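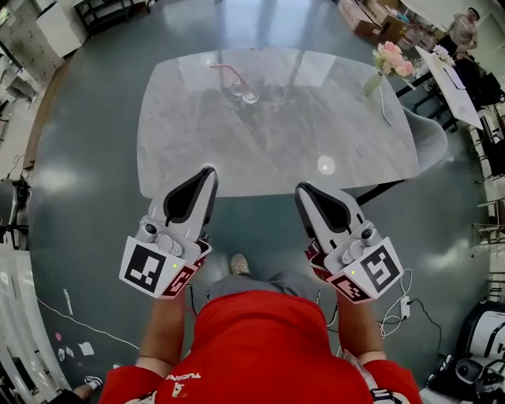 The fault that nearly sank the Masilela project lasted less time than a blink, and it happened 92 times before anyone went looking for it.

Ehab El Ouafi still grins when he tells the story. He runs the training side at Rideck, a small robotics outfit that teaches machines to handle household things: glasses, straws, cutlery, the stuff you knock over when you reach for the salt. People do the job first with a pair of hand-held grippers, one in each hand, and the robot learns from the recordings. It's a lovely idea. You pick up a glass the way you always would (well, nearly), and every small turn of the wrist becomes a lesson.

By July the team had 446 recordings of table work and a robot that could clear a place setting beautifully, until it came to anything that needed both arms. Then it would bring its hands together, stop, and shove the left one sideways. Glasses went over. One evening it swept a full tumbler clean off the table and carried on with the next step as if the thing were still standing there, pinching at thin air.

"We blamed the robot for a fortnight," says El Ouafi. "New pads, new cables, a new arm at one point. I was ready to blame the floor."

The arm was fine. What had gone wrong was the timing between the two grippers. Each one keeps its own clock, and a piece of software called Betanum lines the two up at the start of a session. If one gripper lost power for a moment - a plug nudged by a foot, a lead pulled a bit too far - it came back on with its light green and its clock slightly out. Nothing warned the person holding it. From then on the right hand was being recorded a fraction behind the left, and the robot was faithfully learning to be late.

I love this sort of fault, because you can feel it in your own hands. Try passing a glass from one hand to the other while pretending that one of them is slow. You'll let go too soon every time!

The culprit came to light at Urkau, the firm that makes the robot's arms, where an engineer played two recordings side by side and saw the fingertips meet in one and miss in the other. El Ouafi's team went back through the lot and found 92 with the same slip. They threw them all out, which hurt, and trained the robot again from what was left.

The fixes are wonderfully plain. Betanum now checks the clocks all the way through a session, and if they drift apart both grippers buzz and the recording stops. Each session also starts and ends with 2 taps, fingertip to fingertip, so anyone looking back can see whether the hands agree. Power leads are meant to be taped down before a gripper is picked up, and there's a new rule on the robot's side too: if it closes on something and feels nothing, it backs away and waits for a person.

That last one matters most to El Ouafi. A tumbler on the floor is a nuisance, but Masilela is meant to end up in kitchens, with people leaning in and children underfoot, and an arm that carries on regardless has no business there.

I had a go with the grippers before I left. They're lighter than I'd expected, and after a few minutes I'd stopped thinking about them and was fussing over how to turn a cup by its handle. I forgot the closing taps, so my recording went straight in the bin.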